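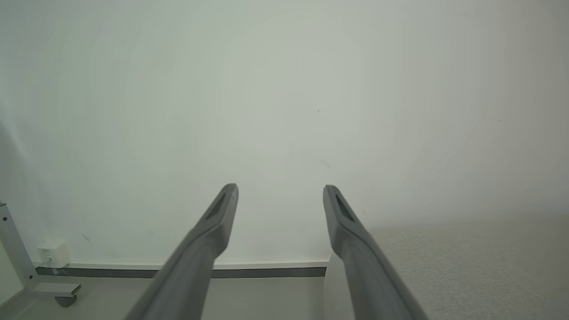 Handout 6: Reading a Product Offer, Part 2
Gripper kits for small arms

Course: Service Robots in Practice
Instructor: Silvana Cavalcanti
Lab lead: Akosua Gbeho

What this handout covers

Last time we read the sales sheet for a full arm. This week we look at something smaller: a two-finger gripper kit with a wrist camera, sold as an add-on. The kit is the Lusia, from Flultby. We compare it on a few points with the Barros gripper that most of you used in the fall. Bring both sales sheets to class. You will need them for the worksheet.

The aim is to practice reading an offer the way a buyer would. A buyer has a job in mind, a room to do it in, and a limit on money. Our job for the whole unit is household sorting: pick up light items, carry them a short way, put them into something open at the top.

1. What is in the offer

The Lusia kit is sold in one version. The sheet lists:

Two molded fingers
A drive unit that opens and closes them together
A wrist camera with its bracket
One cable for power and one for data
A calibration card
A license for the Promia control software, one seat, 12 months

The arm is not included. Neither is a stand, a power supply for the arm, or any kind of table. Several of you missed this in the first reading exercise and priced the kit as if it were a complete station.

The price on our sheet is 2000 dollars before tax. A spare pair of fingers is 72 dollars. Renewing the Promia license after the first year is 432 dollars per seat. Shipping is listed as "on request," so leave a blank line for it in your cost table and do not guess.

2. Cost over time

Work this through before class. For one station over three years, with one spare pair of fingers in each year:

Kit: 2000
Software, years two and three: 432 x 2 = 864
Spare fingers: 72 x 3 = 216
Total: 3080, before tax and shipping

Now look at how the total is made up. The software and spares add 1080, a little over half the purchase price. If you compare the Lusia to the Barros on purchase price alone, you leave that out for both. The Barros sheet gives no renewal price. Write to the seller and ask. Do not enter zero.

3. Finger shape

Both fingers on the Lusia have a long slot near the tip. Students often ask whether the slot is for the pads or only to save material. The sheet does not say. When a sheet is silent, put the question on your list for the seller and move on.

Things to check on any two-finger gripper:

How far apart the tips are when fully open. Measure at the tip, where the item will be.
How wide the fingers are near the base. Wide bases bump into rims when the gripper goes down into a bin or basket.
Whether the tip can get under a flat item on a hard floor.
Whether you can replace one finger, or only the pair.

For cloth, a wide opening matters less than you may think. A gripper can pinch a fold. For cups and jars the opening decides whether the job can be done at all.

4. The wrist camera

The camera moves with the gripper. It always sees the fingers, and what it sees past them depends on how the wrist is turned. For this reason a wrist view tells you a lot about the last part of a reach and much less about the room.

Points to note when you go through the sample views:

The fingers take up part of the view at all times. Anything behind them is hidden from this camera.
Plain walls and plain floors give the software little to work with. Edges such as baseboards help.
Items low in the view may be only partly visible. You may see the rim of a container and not the rest of it.
A small turn of the wrist changes which items are in view.

The camera runs on the same data cable as the drive. The sheet gives a cable length but does not say how much slack is needed for a full wrist turn. Add it to your list.

5. Worked observation

We will do one of these together and then you will do three on your own. The format is two columns: what I can see, and what I would need to know. Keep the first column short and do not guess in it.

For the view shown with this section, the first column could read:

Two fingers, open, with a gap between the tips
Part of a white container with small holes, near the bottom
Red fabric, crumpled, inside it
A large white rounded object at lower right, partly behind a finger
Wall, dark baseboard strip, light gray floor

The second column could read:

How deep is the container?
Is there more in it than the red fabric?
What is the rounded object, and would the wrist hit it on the way down?
Can a second camera see what the right finger hides?

Notice that the questions in the second column are the ones to take back to the offer. If the seller gives a demo, ask to see the container from the side as well. If the kit has to have a second camera for this job, its price belongs in your table.

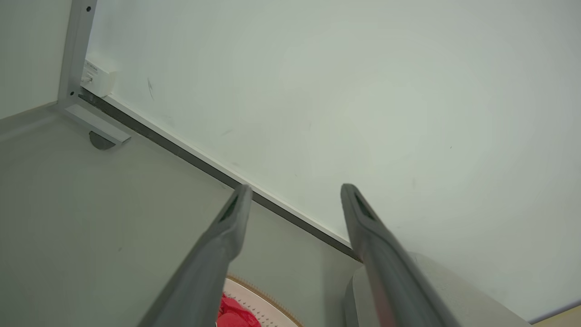

6. What the software license allows

Read the license page twice. The parts that matter for us:

One seat means one computer. Moving the seat to another computer is allowed, but the old one has to be signed out first.
Recordings made with the wrist camera stay on your own drive unless you turn on sharing.
When the license ends, the gripper still opens and closes through the basic driver. Recording and playback stop.
Updates are included during the license period only.

The third point came up last year. A group let the license run out in December and lost playback in the week before the final. Their recordings were still on the drive, but they could not replay them until the renewal went through.

7. Support and returns

Flultby offers email support and a return window. Returns have to be in the original box with the calibration card. Keep the card in the box when you are not using it.

The sheet gives the working life of the fingers as "long." This is not a figure and you cannot put it in a table. The Barros sheet gives 600 hours for its pads, with no word on how they were tested. That is better, but you should still ask what load was used and what kind of surface was gripped. Hours of opening and closing on air are not the same as hours of picking up jars.

8. Lab session

Akosua Gbeho runs the lab in two groups. The sign-up sheet is on the lab door and closes Sunday evening. Before you come:

Fill in the cost table for both products. Leave blanks where the sheet is silent.
Write at least five questions for a seller. At least two should be about the fingers and one about the cable.
Complete three observations in the two-column format, using the sample views on the course page.

In the lab you will mount the Lusia fingers, run the calibration, and do ten picks with cloth and ten with a plastic cup. Write down each pick as done or not done, with one short note. "Slipped at the rim" is a useful note. "Bad grip" is not. Power down the arm before you change fingers, and have Akosua check the screws before you switch it back on.

9. Worksheet

a. Redo the three-year total for two stations sharing one spare pair of fingers per year. Each station needs its own seat.
b. The seller offers to drop the first renewal fee if you buy two kits. What is the new total?
c. Name one job where you would pick the Barros over the Lusia, using only facts from the two sheets.
d. List every claim on the Lusia sheet that has no number attached. Mark the ones that could have had one.
e. Write a note to the buyer of half a page or less: buy, do not buy, or ask for more. Give the two facts that decided it.

For part b, the offer is badly worded. It could mean one seat or both. Work out both readings and say which you would ask the seller to put in writing.

Hand in parts a to d on paper at the start of the next class. Part e goes in the course folder under your own name, even if you worked in a pair.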